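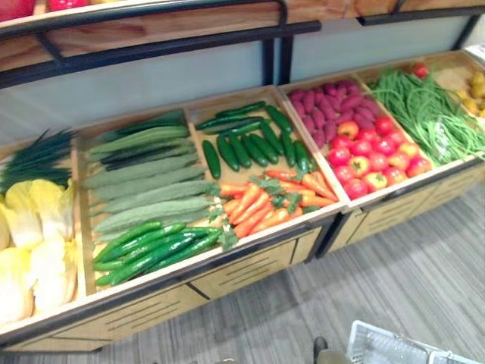
The tomatoes had beaten it again. The man from Pestberg said it was calibration. He had said calibration in February too, when it was the carrots.

I had the maintenance contract for the picker, which meant I had a key, a torque driver and a manual of 494 pages translated by someone in a hurry. Zusstead built the arm. Pinheiro made the wrist. Each firm had a helpline, and each helpline gave me the number of the other.

"Run the hundred," said Pestberg on the phone. That was the acceptance test, 100 picks from the display into the basket. The brochure promised a clean sheet. It had got as far as 48 before it closed on a tomato, thought about it, and reported error 1648.

The manual had 1648 down as "object not wanted". I read that twice.

"Recalibrate the wrist," he said.

"I did that at four."

"Do it again."

I took the cover off instead. Two screws were the wrong length, so somebody had been in before me, and the cable to the finger sensor had been bent back on itself and taped. The tape was yellow. Zusstead used grey and so did Pinheiro. I peeled it away, eased the cable straight and found the nick in the insulation where it rubbed every time the wrist rolled left.

"It's a cable," I said.

"The diagnostics would show a cable."

"They show an unwanted tomato."

He went quiet, and I could hear him typing. I fitted the spare, routed it outside the bracket, where the drawing said it couldn't go, and put in two proper screws. Then I rang Mudodard, who were paying for all this, and told them it would be ready by morning. They asked if I was sure.

I said I would run the hundred first, and went to find my tea.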